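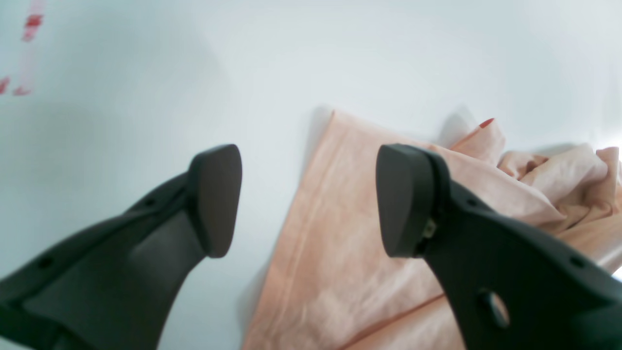

Gripper fingers at the work surface, with the test cloth.

Product Review: Kirnness Two-Arm Tabletop Station
Filed under Equipment and Purchasing
12/6/24

Share 82 | Comments 11

The Kirnness station is sold to teaching laboratories, textile programs and small research groups that want two arms over one table without commissioning a custom build. Our department was asked to assess it ahead of the next equipment cycle, with particular attention to the handling of soft goods. The unit was kept for 11 weeks, ending in October, and most of the working time was spent on T-shirts. The findings are set out here for departments preparing a similar request.

The purchase price covers the arms, the grippers, the wrist cameras and the control software. It does not cover the table, the stand or installation. Buyers comparing the Kirnness quotation with the one from Marlow should note that Marlow includes a table and one day of training in its base figure, and that the two totals cannot be placed side by side until these items are added. In our case the additions came to $1,360, and the amount had to be found from a different budget line. A department with strict rules on the splitting of capital purchases should ask for a revised quotation before submitting anything.

Soft goods are a demanding purchase case. A rigid part can be held in a fixture and will be where the program expects it; a shirt must be found again after every move. Any budget for this kind of work should therefore allow more staff time than the arms themselves would suggest. We planned for one operator at half time and needed the same person nearly full time for the first four weeks.

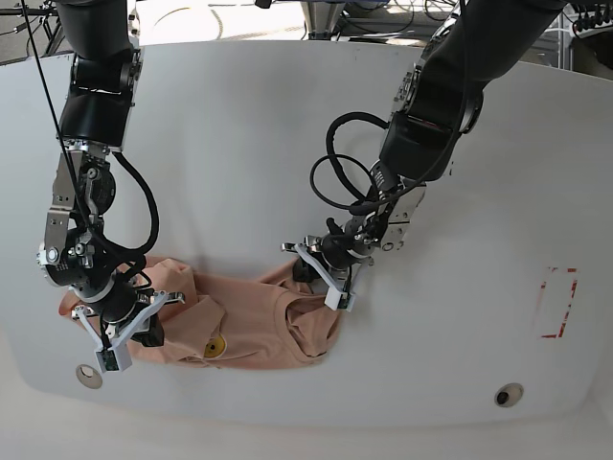
Staff time was also the item on which the supplier's planning guide was least helpful. The guide gives setup hours for block stacking and bin picking and has nothing on fabric. Kirnness answered our written questions promptly and courteously, but the answers referred us back to the guide.

On mechanical quality the station is sound. The joints held their calibration through ordinary daily use, and the fingers can be changed with a hand tool in a few minutes. Replacement fingers are sold only in sets, and a department that expects heavy wear should order a second set with the original purchase – the shipping charge on a later order is out of proportion to the parts. Cable management is the weaker point. No guides or sleeves are supplied, and the manual gives the subject half a page. We recommend a modest allowance for clips and sleeving, together with an afternoon to fit them.

Floor space deserves early attention. The published footprint refers to the table alone. Room is needed behind it for the stand, the power supplies and a person who can reach them, and our facilities office asked for a clear walkway in addition.

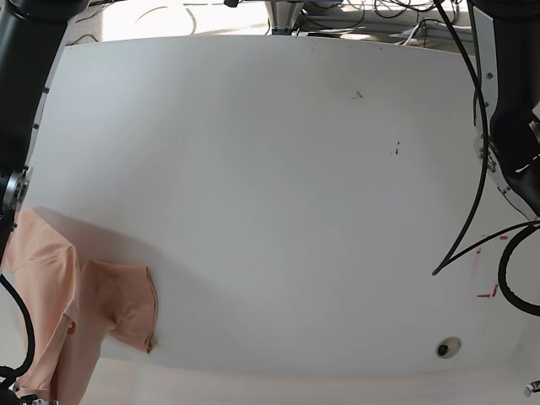

Gratirstead wrote in to say that the walkway had cost them more than the spare parts did, as a storage cabinet had to be moved and a floor outlet relocated, and that any department considering the station should have the room measured before the quotation is requested.

That advice is consistent with our own experience, and we have added a room survey to our internal checklist. The survey should record outlet positions, the width of the door and the lighting over the table. Changes in daylight affected our camera settings more than expected, and blinds may need to be included in the request.

The service contract is offered in two tiers. The lower tier covers parts and remote help; the upper tier adds a site visit each year. Zeleke, which handles Kirnness service in our region, was willing to quote for single visits outside either tier. For a department with a capable technician, the lower tier and an occasional paid visit is the better arrangement.
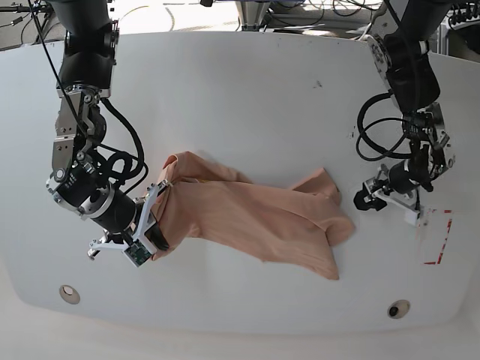
Software licensing is charged per station and renewed yearly. The first year is included, and for that reason the renewal is easily left out of a first budget. It should be entered from the second year onward as an operating cost. Recorded data remains readable if the license lapses, although new sessions cannot be started.

The station is recommended for teaching and for early-stage research on cloth handling, on condition that the full cost is approved at the outset. It is not recommended for departments seeking production output. Groups that already own a suitable table and have a technician on staff will find the price fair; others should obtain the Marlow quotation before deciding.

Was this review helpful? 11 people found this helpful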